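The Toaster Oven Corner
Kitchen album, Nilero Street

Welcome to the smallest page in the kitchen album, and the one I was most looking forward to putting up! The other pages cover the big jobs (the pantry shelves, the floor, the long saga of the sink), and this one is for a single stretch of counter with a toaster oven at the back of it. The pictures are in a row toward the bottom. I've put the notes first, as several of you wrote in after the pantry page asking about the countertop, and a couple asked about warming rolls, and I would much sooner answer everybody in one place than keep typing it out in emails.

The counter

I love this counter. I loved it as a sample chip in my coat pocket and I love it even more at full size. It's gray, somewhere between light and medium depending on the hour, and full of little angular flecks. From across the kitchen it reads as plain gray. Get your nose down to it and there's charcoal in there, and dark gray, and a bit of slate blue, and every so often a pale chip that glints when the light comes across.

It came from Worent, and the sample was number 1474. I mention the number for the reader in Flurow who asked for it, and so that I have it written down somewhere other than the back of an envelope. They had a whole rack of grays, and I carried the contenders home and moved them from one end of the kitchen to the other for most of December. A plain one without any flecks was in the lead for a while. Then I shook some crumbs over both of them, and that was the end of the plain one.

Speckles are wonderful for crumbs. You still have to wipe! But you can have your breakfast before you do it, and the kitchen doesn't look like a crime against housekeeping in the meantime. The one thing to watch for is the opposite problem, when something small and gray goes missing on it. I once spent a good part of an evening looking for a screw that was right in front of me the whole time.

For cleaning I use a soft cloth, warm water and a drop of dish soap, followed by a dry cloth. The second cloth matters more than the first. The surface has a polish on it and any leftover streak shows up wherever the light lands. If you wipe at night and it looks perfect, look again in the morning from the far end of the room.

The oven

The toaster oven is a Toshiba, in a soft creamy off-white with rounded corners, and it makes me happy every time I walk in. I wanted something pale back there. Our old one was black and shiny and it sat in the corner like a parked car. The pale one belongs to the room, and it picks up the lighter chips in the counter very nicely (I'd like to claim I planned that part, but the oven came first and the counter was chosen around everything else).

It has two round dials, one above the other, in the same cream color as the body. I'm a dial person. I like to grab hold of the grip and turn it and feel where I am. With the dials you can also see how things are set from across the room, once you've learned which way the grips ought to be pointing. The printed markings around them are small, so in a dim kitchen I go by the grip and leave the tiny numbers alone.

The door is a wide dark window and it folds down in front, which means you need to leave yourself some counter. This is the bit of advice I'd pass on to anybody setting up a corner like ours: open the door before you decide where the oven goes. Measure with it down. We left 30 inches along the wall for the oven and whatever is keeping it company, and I wouldn't give up any of that. When the door comes down you want bare counter ahead of it and a spot off to one side to set a hot thing on a trivet. A jar of wooden spoons in the wrong place will ruin your morning.

There's a wire rack inside and I use it bare for bread. The air gets underneath and the bottoms stay crisp. For anything with cheese or sugar I put a pan in - please learn from me on that one.

Warming rolls

All right, the rolls. We buy ours at Lodhi, the bakery near the bus stop, and the kind I'm devoted to is the crescent kind, shiny on top, with stripes of darker and lighter brown where the dough has been wound around itself. They're best the minute they come out of the bakery, naturally. Second best is the next day out of the toaster oven, and it's a much closer second than you'd think!

What works in our kitchen (yours will differ, so stand by the window the first time):

Set the dial to 300 and let the oven come up to heat with the door shut.
Put the rolls straight onto the rack, with space between them so the sides can crisp.
Keep an eye on the tops. Once you can smell butter, you're nearly there.
Turn the heat off, leave the door closed a moment longer, then take them out with tongs.
Let them sit before you tear one open. I know. Try anyway.

For rolls from the freezer I give them 20 minutes on the counter first, still in their bag, and then do exactly the same. I used to skip that and warm them frozen, and got a hot shell with a cold middle every time. Seeded rolls want a little less heat, and anything glazed with sugar wants a lot less. Filled ones I don't bother with in here. They go in the big oven on a tray.

Day-old baguette is a different business. Run your hand under the tap and flick some water over the crust, then into the heat it goes, cut side down. Two people have told me this is wrong and I have had very nice baguette for years.

Keeping the corner tidy

The rule for this end of the counter is that things can visit but can't move in. Plates come out when we're eating and then they go home. The butter dish is allowed to stay through breakfast. Mail is not allowed at all, and neither are keys or batteries or that one mysterious bag clip.

On Sunday the whole corner gets a proper going-over. The plug comes out first, and everything has to be cool. Then the oven slides forward and I get the crumbs out from behind it, and there are always crumbs behind it, even in a week when I could swear we ate nothing but soup. The rack gets a wash in the sink and a dry with a towel. The glass gets a damp cloth and then a dry one, same as the counter. Pale dials show fingerprints if you've been handling butter, so they get a wipe too, gently, following the ring around. It's a pleasant little job with the radio on.

One more note on light, for the reader who's picking bulbs. A polished counter gives you back whatever you hang over it. Ours throws a soft pale streak toward the back edge and I've grown very fond of it, but if you have a bare bulb overhead you'll be seeing two of them. The oven window does the same thing. Try a lamp in the spot for a few evenings before you commit to anything with a drill.

The pictures

The first has the best look at the oven's front, with the dark window and the rack just showing through the glass. In the second it's nearly all countertop, so that's the one for everybody who asked about the flecks. The third has the door down and one of those striped golden-brown rolls over on the right.
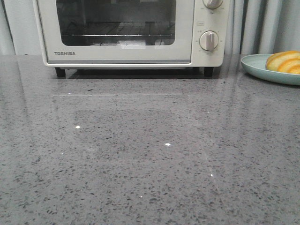
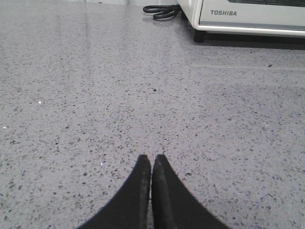
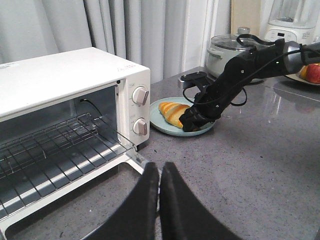 The toaster oven corner, Nilero Street kitchen. Door open and a roll at the right in the last picture.

Back to the kitchen album
Next page: the pantry shelves, with the label list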